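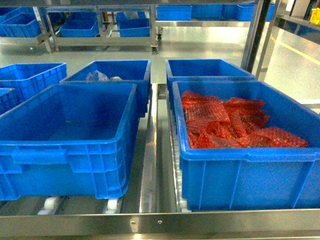
Blue crates on the roller rack, bubble-wrap bags in the right-hand one.

Bench notebook, March, started a bit after ten with the second mug of tea

Right, the glue. I promised Jinlong I would write this up properly while it was still fresh, so that whoever picks up the bookbinding repairs next doesn't have to go through my scraps of paper (sorry, Jinlong, I know you found one in the kettle tray).

We have been getting cracked spines back on the Woltico ledgers. Four came back before Christmas and two more since, all with the same fault: the spine lining lets go at the head, and then the first section starts to wander. I had blamed the paper, then the sewing, and for one bad week I blamed Emiliano, who took it very well. I now think the paste is going on too thick and being pressed too soon.

What I did yesterday. Mixed wheat paste the usual way, 30 g flour to 200 ml water, cooked slowly in the small pan until it went glossy and then pushed twice through the sieve. I let it stand with a plate over it for the whole of lunch. Second batch the same, but with 300 ml of water, so a good deal looser. It looked like thin custard and I didn't trust it at all.

Made up six dummy blocks from offcuts of the Stulton cartridge paper, sewn on tapes, eight sections each. Three got the stiff paste and three the thin. Linen on all of them, same roll, same brush (the wide one with the green string round the handle – please don't wash it in hot water, the bristles have been dropping ever since somebody did).

This morning's results, such as they are. The stiff paste blocks feel lovely and solid when you pick them up, and then you open them flat and there is a little dry tick at the head. One ticked on the first opening, the second on the fourth or fifth. The third held, but I had been mean with the paste on that one because the bowl was running out, so make of that what you will. The thin ones all opened quietly. The linen on number five has puckered along one edge, my fault, I put it down crooked and tried to slide it back.

Grain direction: I checked it this time. All running head to tail. I did the bending test and the damp strip test on the Stulton and they agreed with each other, so I am happy to leave that alone.

Pressing. I left everything under boards with the old iron weights overnight. Emiliano thinks we should let the spines sit in the open for an hour first and only then press, which is how he was taught in Tratirville, and I am inclined to try it. He also says to rub down with a bone folder through silicone paper and never directly on the cloth. I have been rubbing directly on the cloth for years, I'm afraid.

Next: six more blocks, thin paste only, half pressed straight away and half left for the hour. Would like to try the Intarasuk mulberry tissue as a first lining under the linen, if there is any left in the bottom drawer. I thought we had a full packet but I can only find three sheets and a receipt.

Added after lunch – Jinlong asks whether the flour matters. It might! The last bag was plain white from the corner shop and the one before was something stoneground with bits in. Will write the type on the jar from now on.

Still need: sieve (finer), blotting paper, label for jar.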